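Cokedis Mobile Support
Ticket 784: Handset restarts during charging
Status: Resolved
Product: Skedon 3 smartphone
Reported through: Drasent retail service desk

Summary of the report
The customer states that the handset restarts without warning while connected to the supplied charger. The fault began after the December software update. It does not occur when the handset runs on battery power alone. Photos and contacts were backed up before the handset was handed in.

Information collected at intake
Software build: 361
Battery level on arrival: 13 percent
Case and screen: no damage recorded
Charging port: light dust, no bent contacts
Memory card: fitted, removed for testing and kept with the ticket

Log

9:10 a.m. The handset was connected to the supplied charger with the screen off. It restarted twice before the battery reached half charge. The fault is confirmed.

9:55 a.m. The charging port was cleaned and the test was repeated with a service desk cable. The handset restarted once. The cable is ruled out as the sole cause.

10:40 a.m. The handset was started in safe mode and charged again. No restart took place. The technician asked the customer by telephone which applications had been added since the update. The customer named Shokri, a battery monitoring application installed from the store.

11:30 a.m. Shokri was removed and the handset was returned to normal mode. Charging continued to full without a restart. The error record shows that the application requested charging data repeatedly until the system service stopped responding.

1:15 p.m. Shokri was installed again in order to confirm the finding. The handset restarted within the first charging period. The application was then removed a second time and its stored data was cleared.

2:00 p.m. Build 361 was reinstalled over the existing system. Customer settings were retained. The memory card was refitted and its contents opened normally.

Pen and holder on the white tabletop. 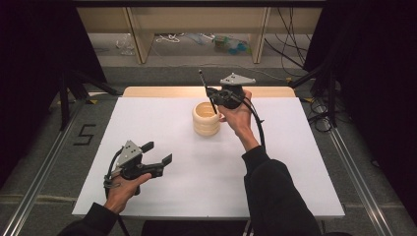
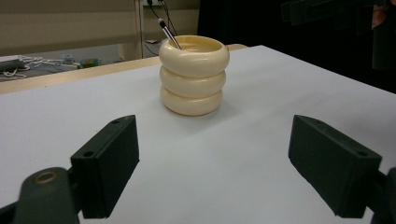

Resolution
The restarts were caused by a conflict between Shokri and the charging service in build 361. No parts were replaced and no charge applies. The customer has been advised not to install the application until a corrected version is released. The built-in battery page, found under Settings, provides the same charge level and usage history.

Follow-up
A report has been sent to the Skedon software team with the error record attached. Service desks that receive a similar complaint should test in safe mode before ordering a battery or charging board, and should quote ticket 784 in their notes. If the restarts return with the application removed, the customer should bring the handset and the supplied charger to any Drasent service desk, where this ticket will be reopened.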